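Ya se puede reservar el servicio de ayuda en casa de Nuvgate, y llevo toda la mañana leyendo las condiciones (sí, también la letra pequeña). La firma alquila por meses su humanoide Hirirska, con dos manos articuladas y pensado para esas tareas que siempre dejamos para luego: doblar mantas, recoger tazas, ordenar el salón. Las reservas se abrieron en mayo y las primeras entregas salen ahora desde el almacén de Benitby.
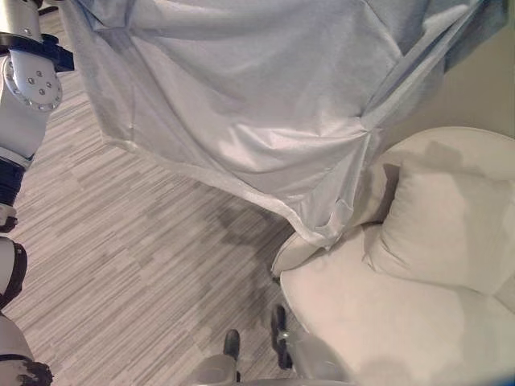
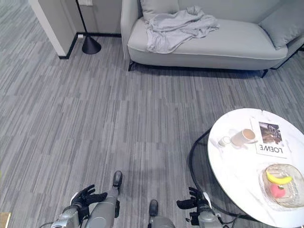
La cuota básica es de 191 euros al mes e incluye 16 horas de trabajo. A mí me parece poco si tienes niños, pero bueno, se pueden comprar horas sueltas. El robot pesa casi 70 kilos, así que lo suben a casa dos técnicos, y la primera visita entra en el precio. ¡Menos mal!

Lo que más me ha gustado es el paquete de telas, que se llama Pană y se contrata aparte: añade sábanas y colchas grandes a la lista de tareas. Lo que menos, la permanencia de seis meses. He preguntado si se puede cancelar antes y todavía espero respuesta; en cuanto la tenga, la cuento por aquí.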